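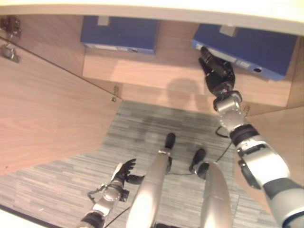 Binders in the low cabinet

The low cabinet in my office has a light wood-grain finish and, until recently, held everything except binders. It now holds binders. I am writing down how it is set up so that I can undo it later if it proves wrong.

The previous system was magazine files on an open shelf above the desk. Paper in magazine files sags. By the second year every sheet in the tax file had a permanent curve, and the scanner feeder jammed on a good third of them. The binders I moved to are dark blue, lever arch, with a finger hole in the spine. The finger hole is the only feature I insist on. A full binder weighs more than it looks, and pulling one out by the top edge eventually tears the covering away from the board.

Shelf width and loading

The usable width inside the cabinet is 790 mm. At a spine width of 75 mm that gives ten binders with 40 mm left over, which is enough slack to get a hand in. I do not intend to fill it. Two binders are on the lower shelf at the moment, and at my current rate of paper I expect to add one a year.

I weighed the heavier of the two on the kitchen scale: 3830 g. Ten of those would be a little over 38 kg on one shelf. The shelf rests on four pins. The instruction sheet from Solberg, who made the cabinet, gives no load figure, so I have set my own limit at 5 binders per shelf and will add a center support before going past it.

Door clearance

The door swings outward and needs a clear arc of floor. I had a paper recycling box standing in that arc for most of a year, and opened the door as far as the box allowed, which put a sideways load on the hinges each time. The box is now under the desk. I also retightened the hinge screws. Two of them took a quarter turn, the others were fine. If a door starts rubbing, check the screws before touching the adjustment cams.

Carpet

The floor is gray striped carpet in light and dark strips. There is a darker patch just below the cabinet opening. I have tried carpet shampoo on it once, in March, with no change that I could measure by eye. I will try an enzyme cleaner next and then stop.

Labels

Each binder has a small pale tab. I print the text on a Jultar label maker at the largest size that fits, uppercase, with no dates. Dates go on the dividers inside. A binder labeled with a year has to be relabeled or retired when the year ends, and mine run over.

Contents are as follows. The first binder holds the house: purchase papers, insurance, boiler service sheets, appliance manuals that do not exist as PDFs. The second holds tax and anything with a signature. Receipts under warranty go in plastic sleeves at the back of the house binder, thermal ones photocopied first. The thermal originals fade to nothing in about eighteen months in my experience.

Capacity

The manufacturer's insert says 800 sheets. I have not reached it. The lever stops closing flat well before that if the binder contains sleeves, and once the arch no longer meets cleanly the sheets catch at the join when turned. I split a binder when the lever needs two thumbs.

Index

There is a one-page index taped inside the cover of each binder, and the same page is kept as a text file in a folder called Latent, where I put everything that is waiting on some other document. The index lists divider number, subject and the month of last review. Review takes place in December and takes one evening. Last time I removed a stack of old utility statements and the manual for a dishwasher I no longer own.

Still open: whether to move the envelopes and spare dividers to the same shelf. They are in the desk drawer, which sticks.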